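This site uses cookies to remember your settings. OK / Manage

1/ Right, a thread about the Kerslake league, because I've fallen completely in love with village football and need somewhere to put it all.
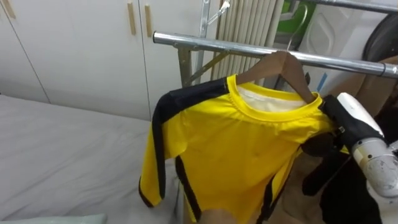
Yellow with black stripes, long sleeves. The colours!

2/ I went to my first Widitz match in December. Sleet, mud, a pitch with a slope you could sledge down, and I had the best afternoon of my year. Went again the next week. And the next (I own proper boots now).

3/ The ground holds 300 if people budge up. For the derby against Wanance there were almost 1000 of us, standing on the bank, on the wall, on a trailer somebody had left by the corner flag!

4/ The derby itself: 9 goals. NINE. Widitz were three down before my tea had cooled, got it back to 4-4, and then Wanance scored with a header that went in off the bar and both posts, I swear.

5/ I lost my voice and I don't even mind that we lost the match.

6/ Things I've learned: stand at the top end in the first half, bring change for the raffle, and get your pie early. Cheese and onion goes first.

7/ Also the programme! 50 pence, folded by hand, with a history page every time. Last one was all about the old Claltulico Cup, which used to be played over two legs with a brass band marching between the grounds. Bring it back, please.

8/ Pre-season friendlies are on now and the fixtures for the new season are up on the noticeboard. Wanance away is the third game. I've already looked up the bus.

© July 2023 | Contact | Back to top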